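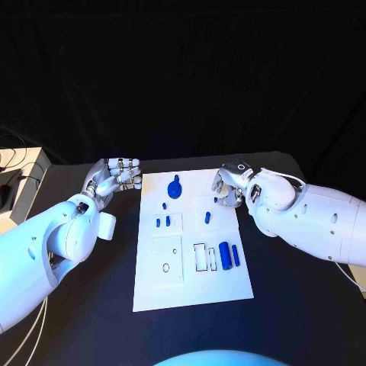
Falodier me demande si on ne s'ennuie pas, à force de remettre des petites pièces bleues sur une planche blanche. La question est gentille et elle mérite mieux qu'un oui ou un non, alors je déroule un peu, prenez un thé.

Je suis venue aux jeux d'assemblage par le puzzle (les 1 000 pièces, le ciel qui n'en finit pas, la table du salon condamnée tout l'hiver). Au mois de juillet j'ai changé de crémerie : une planche, des plots, une pièce ronde façon engrenage, et voilà. J'ai cru que j'en aurais fait le tour en un après-midi !

Eh bien non. Les petits plots, surtout, demandent une patience folle. On les attrape du bout des doigts, ils pivotent, on recommence. Et quand deux plots voisins n'ont pas tout à fait la même hauteur, il faut regarder de près avant de choisir — j'en ai interverti plus souvent que je ne voudrais l'avouer.

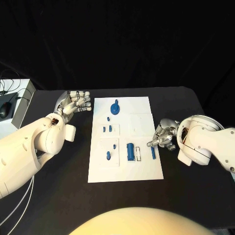 La planche blanche et ses pièces bleues, sur table sombre.

Ma façon de faire, pour ce qu'elle vaut : la grosse pièce ronde d'abord, elle donne un repère à l'œil. Ensuite les plots, en descendant. Raro fait l'inverse et jure que c'est plus reposant, je n'ai jamais réussi à m'y mettre.

La table foncée, par contre, je la recommande à tout le monde. Sur mon ancienne nappe à fleurs je perdais un plot par séance, et j'ai passé des soirées entières à quatre pattes avec une lampe de poche.

Donc non, Falodier, je ne m'ennuie pas. J'ai dû recommencer quelque 200 fois depuis l'été et j'y retourne avec le même plaisir — surtout le soir, quand la maison se calme enfin. Si quelqu'un connaît une planche un peu plus grande, avec davantage de pièces rondes, je suis preneuse !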